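Bakik Kitchen Table Sessions, Nekatthorpe
Progress report to the Konstantinidis fund
Period to the end of February
Prepared by Melina Nikolaidis

1. Where we are

The sessions have now settled into a regular Friday slot and the kitchen is ours from two o'clock until half past four. The grant pays for the room, small equipment and part of Michalis Karagiannis's time. There are 35 people on the register. Attendance dipped in the cold weather and has since come back to what it was before Christmas.

In the last report we said we would move from baking to table activities for part of the afternoon. That change has been made. People sit down sooner and there is less queuing for the oven.

2. Table activities

The main activity this period has been picking up, holding and sorting small utensils: plain wooden sticks, chopsticks and a few novelty pieces with bright handles. Everything is done on one large table with a pink cloth over it. We tried the bare table first and the noise was a problem in a room with hard walls, so the cloth stays on.

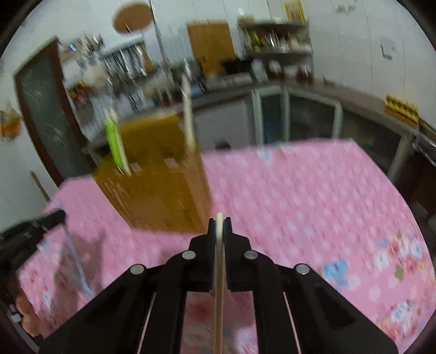 Michalis has written a one-page sheet for each activity, covering what to put out, how to start and how to pack away. Four sheets are finished. Two more are in draft and need trying with a full table before we copy them. The one on pairing chopsticks was too long and he has cut it by half.

Sticks go missing more than anything else. We began the period with 100 and the shortfall is mostly breakage, plus a few that have gone home in pockets. Replacements are cheap and we have allowed for another box in the next quarter.

The novelty utensils were bought from Woltameck after members asked for something easier to tell apart from the rest of the set. They cost more than we had budgeted per piece. The green ones are the most asked for.

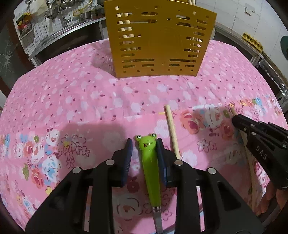 Frog-shaped utensil and wooden chopsticks on the table at Nekatthorpe.

3. Spending

Spending on small equipment to date is £300, against a line of £340. The remaining £40 will go on the sticks and a second tablecloth, so that one can be washed while the other is in use. Room hire is on budget. No money has been moved between headings.

4. Problems

Storage is still not sorted out. We have one shelf in the hall cupboard and it is shared with the lunch club, whose trays are put in front of ours. Melina has asked for a second shelf and is waiting for an answer.

The hot tap was out of use for two sessions. Washing up was done at home by staff and the tap has since been repaired.

5. Next period

Finish the two draft activity sheets and send copies with the next report.
Buy the second tablecloth and the replacement sticks.
Get a decision on the shelf.
Hold one longer session, to finish at five, and see whether people want to stay.

We would like to keep the payment dates as they are. The attendance sheets and receipts are being sent separately by post.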